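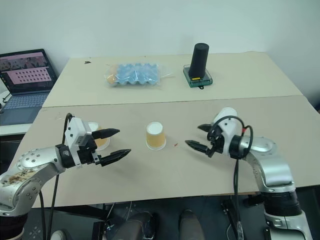
4.2 Resting position of the paper cup

The paper cup has two stable resting positions, rim up and rim down, and the choice between them was the main interest of this part of the study. A cup standing on its base is ready to be filled, but it also collects dust and it falls easily when a sleeve touches it. A cup standing on its rim has a wider foot, and its inside is covered. In Figure 3 the middle cup rests on its white rim with the base turned up, and the yellow-tan body becomes narrower towards the top, so the wider end carries the cup. The cups in the same figure stand in a loose row, with free table between them. We call this arrangement a spaced row, in contrast to the nested stack, where one cup is pushed over another.

Observations were made in the tea rooms of Drendarcombe and Riltoteck during January. We recorded 227 placements of a paper cup on a table, made by 52 persons. A placement was counted only when the hand left the cup completely. Cups that were lifted a little and put back on the same spot were left out, and so were cups placed directly in the bin. The two observers, Eylül Ateş and Berkay Tokgöz, wrote down the position of the cup, the distance to the nearest table edge, and whether other cups were already on the table.

The first result concerns the influence of cups which are already present. When the table held an inverted cup, the next person usually inverted theirs too. When it held only upright cups, the new cup was nearly always upright. Of the 52 persons, 39 placed a cup rim down on one occasion or more, and most of them did this only when they found a similar cup before them. In the short talks after the observation, several persons told us that they had not noticed the habit. Gülizar Coşkun, who worked at Riltoteck in the morning hours, explained it in another way: for her, a cup on its rim is a clean cup, and a cup on its base belongs to somebody.

This reading was common, and it had practical effects. Inverted cups were taken freely by any person in the room. Upright cups were left alone, also when they were without contents, and they remained on the table for 30 minutes or longer before somebody dared to throw them away. At Drendarcombe the late afternoon table was for this reason more crowded than the number of drinkers would suggest.

The surface under the cups had less effect than we expected. Where two table coverings met, a few persons moved the cup away from the seam, but the others put it down wherever the hand arrived. The rolled rim of the cup bridges a small step in the surface without difficulty. The flat base does not do this so well - it tilts, and a tall content moves with it.

Filled cups form a separate group. They can only stand upright, and they are handled with more care. The paper wall gives way under the fingers, and the mouth of the cup then loses its round form. Figure 4 gives a view into such a cup, where the rim is slightly wavy and the smooth white content has faint streaks and small air pockets on it. For thick contents a small change of the mouth is harmless. For thin liquids, a cup filled close to the rim can spill when it is squeezed, and our participants often changed their grip to a lower point before lifting.
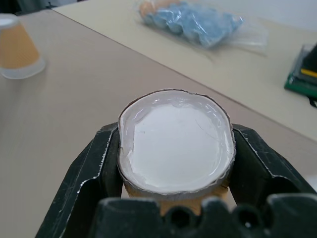
Does it matter for daily use which way an unused paper cup is left on the table? It matters mainly as a sign to other people: a rim-down cup was understood as free to take, while an upright one was treated as occupied, even when there was nothing in it.

The two tea rooms differed in one more respect. At Riltoteck the cups were supplied in a tube on the wall, and each person pulled one out with the rim downwards, so that the inverted position needed no turn of the hand. At Drendarcombe they lay in an open carton on their side. We cannot separate the effect of the supply from the effect of local habit with the present data, and the comparison between the rooms should be read with this limit in mind. Necati Erdem repeated the count at Drendarcombe with the tube in place of the carton, and his results are given in Section 4.3.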